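The Second Pull

A report on the trouser demonstrations
Prepared for the Arinora household programme, March 2026

Background

The demonstrations were made in a bedroom at Trunitz, at the request of the Vastthorpe residential home, which had asked whether its laundry arm could be taught to fold soft trousers. The arm already managed towels and pillowcases. Trousers had defeated it. When it lifted a pair by the waistband the legs swung, and when it lowered them again they fell in whatever order they chose, after which the arm would carry on folding the result with complete confidence.

It was decided that the task should be shown by hand. The demonstrator would hold one gripper in each hand, of the same shape as those fitted to the arm, and would fold trousers on a bed until the required number of sessions had been filled. No part of the demonstrator's own fingers was to touch the cloth. The movements of the grippers would be recorded and passed to Hedegaard for review, and Hedegaard would pass the approved sessions to Vastthorpe.

The terms of appointment described the demonstrator as a source of movement. The demonstrator signed them without comment and asked only whether the trousers might be ironed beforehand. They might not. The residents' trousers would not be ironed when they reached the arm, and it was felt that the arm should not be given false expectations.

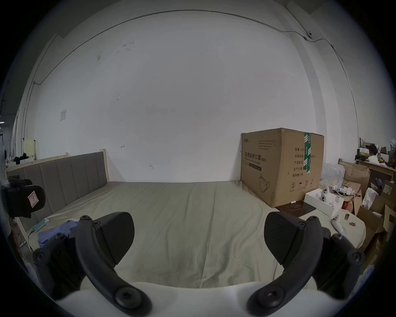
Sessions were to begin with the jaws open and a short distance above the bed, and to end in the same position. In the interval the demonstrator was to pick up the trousers, straighten them, fold one leg over the other, fold the whole in half and set it down. The guidance allowed 19 seconds for straightening. It allowed nothing for second thoughts, which the guidance listed under faults.

Conduct of the work

The first day passed without incident. The demonstrator reported some stiffness in the right wrist and was granted a longer break. Six sessions were rejected because a jaw had closed on the sheet as well as the trousers and the bed had been, in the reviewer's phrase, partly folded. The remainder were accepted.

On the second day the reviewer noticed an additional movement. The demonstrator would take the waistband in one gripper and a cuff in the other and draw the trousers out straight, as instructed. The tension would then be let off. There would be a pause, during which nothing moved, and then a second pull, much lighter than the first. Only after this did the folding begin.

The second pull had no effect on the cloth that the reviewer could measure. It was present in every session that day. A note was sent to Trunitz asking that it be left out, and the demonstrator acknowledged the note, and on the third day the second pull was present in every session again.

The office at Trunitz then wrote to the demonstrator formally. The reply was placed on the record. It stated that the demonstrator had not been aware of the movement until the first note arrived, and had since tried to stop and found that the fold went wrong without it. It stated further that the demonstrator had learned to fold from an aunt, who took in washing, and that the two of them had stood at either end of the long pieces. One pulled to straighten. The other then gave a small tug to say that she had hold of her end and that it was safe to walk in. The demonstrator supposed that, with a gripper in each hand, there was still a need to be told.

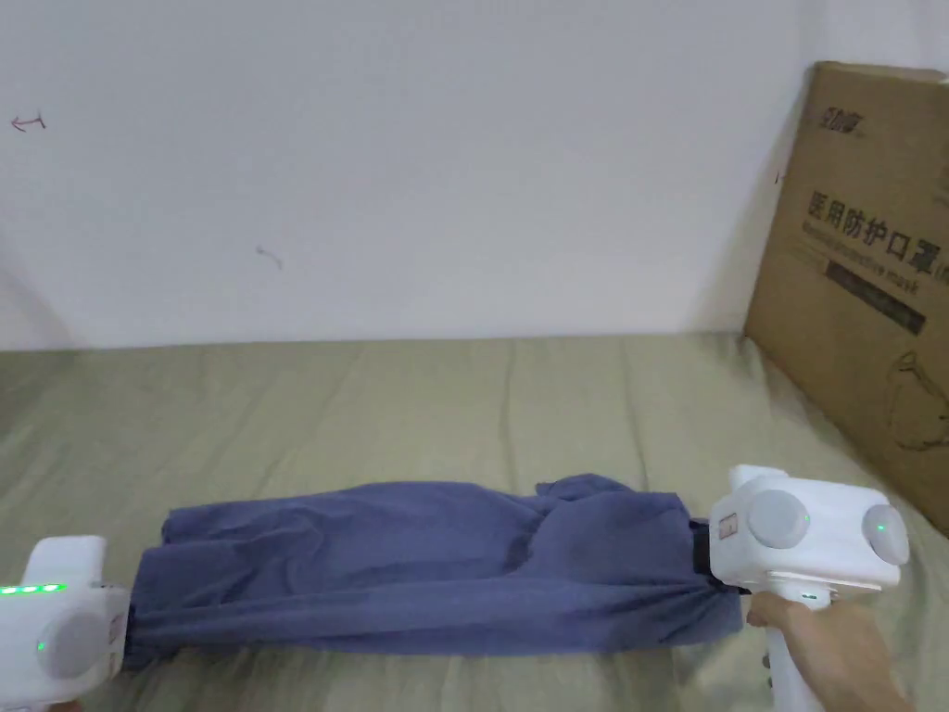 Hedegaard replied that the explanation was appreciated but could not be entered, as the form had no field for it. The arm at Vastthorpe would have no colleague at the far end of the trousers. It would be signalling to itself. The sessions were nevertheless smooth and well centred, the folds were better than those of any other demonstrator on the list, and the firm did not wish to lose them. It proposed that the pause be cut out of the recordings afterwards and the two pulls joined.

This was tried. The shortened sessions were sent to Vastthorpe in the first week of trials, and the arm was set to work on 14 pairs. It straightened them and folded them. Of these, nine were acceptable. In the others the arm had begun the fold while the cloth was still settling, and one leg had been left behind on the table.

The uncut sessions were sent the following week, on the understanding that this was a comparison and did not imply a change of policy. The arm took hold of the first pair, drew it out, let go the tension and waited. The laundry supervisor reported that she had reached for the stop button, believing that it had failed. It then gave the cloth a small tug and folded it correctly. All 14 pairs were acceptable.

Hedegaard's engineers have since offered an account of this in terms of settling time. The cloth needs a moment to come to rest, and the second pull removes what slack the rest has introduced. The account is sound and has been adopted. The demonstrator was sent a copy and returned it with thanks.

Further sessions were commissioned on the strength of the result. These included the harder case in which the garment must first be raised by one gripper while the other waits to take hold.
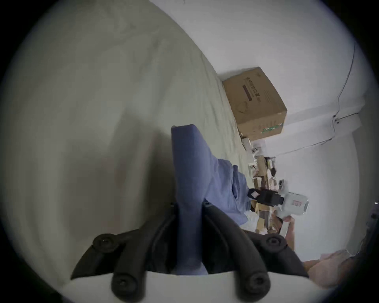

Matters arising

The home at Vastthorpe has raised one point, which is recorded here for completeness. A resident who formerly worked in a hotel laundry has taken to sitting beside the folding table in the afternoons. Staff had no objection, provided that the chair was kept outside the marked line. In the second month of use she was found to be inside it, standing at the far end of the table with a bed sheet in her hands. The arm had the opposite end.

Sheets are not among the items the arm has been shown. The record from the arm indicates that it had taken the sheet by the hem, drawn it out, released the tension, waited, and given the second pull. The resident walked in and met it. She took the corners from the grippers, folded the sheet over and handed back the new edge, and the procedure was repeated until the sheet was too small to share.

The supervisor has asked whether the marked line may be moved. Hedegaard has asked for the recording. The demonstrator at Trunitz has been informed of both requests and has enquired how the corners were.

A reply has been drafted, stating that they were square.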